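Home Reviews Storage Workbench Kitchen Archive Search

Ekström open bin, white: six months of sorting small parts

3/17/19

I bought the first of these bins in September, when the cardboard trays I had been using for small parts finally gave out along the corners. The Ekström is a plain rectangular bin in white plastic, open at the top, with no lid and no dividers. I ordered 2 to start with and added more later, and they have been in use most days. This review covers how they hold up for one kind of job, which is emptying bagged parts, sorting them and putting them away again.

Most of what I sort arrives in clear plastic bags. Screws, spacers, cable clips, little molded feet for furniture. A bag is fine for shipping and poor for everything after that. It won't stand up, it slides around when you reach in, and the parts you want are always under the parts you don't. Tipping the bag into something with walls solves most of this, and the something doesn't have to be clever.

Size and shape

The bin is low enough that I can see the bottom from a chair and deep enough that a bag of 200 small clips can be poured in at normal speed without any of them jumping out. The walls are close to vertical, so the floor of the bin is nearly as big as the opening. I prefer this to the sloped kind. With sloped walls everything drifts to the middle and piles up, and you end up spreading it out again every time you reach in.

The inside corners are slightly rounded. Flat washers still manage to lie tight against the floor there, and I have to slide them up the wall with a fingertip. Anything thicker than a washer comes out easily.

The color

White was the right choice for me. Black screws, brass inserts and colored clips all show up against it. It is less good with white nylon parts, and for those I lay a sheet of dark paper in the bottom. The color has held so far. There is some gray scuffing on the underside from being pushed across the table, and it comes off with dish soap and a sponge.

On the table

An empty bin is very light, and this is my main complaint. Bump it with your forearm and it moves. With a good handful of metal parts inside it stays where you put it, but with foam pads or plastic caps it wanders. I stuck four small rubber dots on the bottom of each one and that was the end of it. They should come with feet.

My usual arrangement is the bag on the left and the bin on the right. I flatten the bag a little before opening it so the parts settle along one side, then lift it over the near wall of the bin and pour. If the bag is wrinkled, a few pieces always stay behind in the folds, so I turn it over and go along the seams with my fingers before throwing it out. Small bright parts are easy to spot through the plastic. Dull ones are not, and I have found screws in the trash more than once. 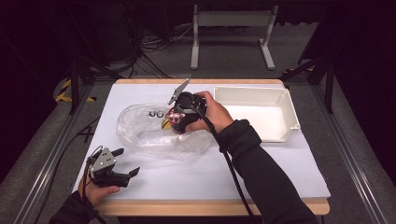

I wouldn't bother with the pouring at all if the bags are small. For anything under 50 pieces I keep them in the bag, stand the bag up in the bin with the top folded back, and use the bin as a holder. You keep the printed number with the parts that way and you can put three or four bags side by side. Loose parts in an open bin look alike after a week, and I have had to throw out a mix I couldn't sort again.

I do both, and the point about the number is a fair one. When I empty a bag completely I now cut out the piece with the part number and tape it to the outside of the bin. Painter's tape comes off cleanly. Ordinary clear tape left a gummy strip that took some scrubbing.

Compared with others

The Jirville bin is about the same footprint and has a molded lip that makes it easier to pick up with one hand. It also has ribs across the floor, and small screws line up in the grooves and are annoying to get out. I gave mine to the kitchen, where it holds tea bags.

The Rernix set stacks better. Ekström bins nest when empty but can't be stacked full, because one simply drops into the other and sits on the contents. If you need to go up instead of out, buy the Rernix.

I ordered from Trasilov, whose listing had 2,259 ratings when I looked. Almost all the low ones I read were about cracked corners in shipping. Mine came wrapped in paper and none were damaged. One has since fallen off the table onto a hard floor and picked up a white stress mark near the rim, with no split.

Who it suits

Good for sorting at a table, for holding bags upright and for carrying a job from one room to another. Not good for long-term storage, as dust gets in and there is no lid sold for it.

Would I buy it again: yes, and I have.

Good: easy to see into, straight walls, washes clean
Bad: slides when empty, doesn't stack full, no lid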